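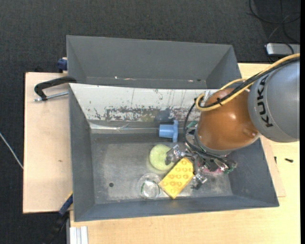
## Sorting the gray bins

I finally started on the two big gray bins in September. They sit one behind the other on light wood, over the dark carpet, and they had become the place where anything small ended up.

The near one went first. I wanted it down to things I could name. The light blue plastic piece with the flange on one end stays until I find out what it fits. The round green one and the yellow block stay too, mostly for the color. They're easy to find against that worn gray floor.

Everything else got a label. I bought a pack of 36 from Pirndale and used 8 before I ran out of patience. The pen that came with them smears, so I switched to pencil.

I looked at divider trays from Brumwood, but they only come in one depth and it's 2 inches too shallow. Cardboard will do for now.

The back bin is next. I've set aside 5 evenings for it.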